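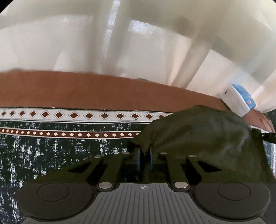
Patterned rug with reddish-brown border, on the polished floor. Olive-green fabric lies over part of it.

Notebook, Fajardo room, textile care
Entry 11, March, 3:00 p.m.
Recorded by Amado Villanueva

The outer border of the rug has a slight raised ripple along its edge. The rug is to be turned and rested for 3 days before it is measured again. The diamond band is the reference line for all measurements. The olive fabric is to be folded and logged under item 323.

Tissues are approved for blotting only and shall not be rubbed across the pile. The Vinda soft-pack is entered under supplies.

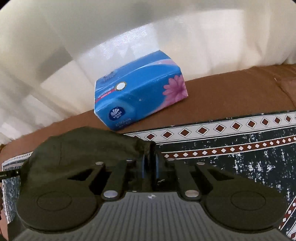

Pending
Confirm the shelf number with Warkama.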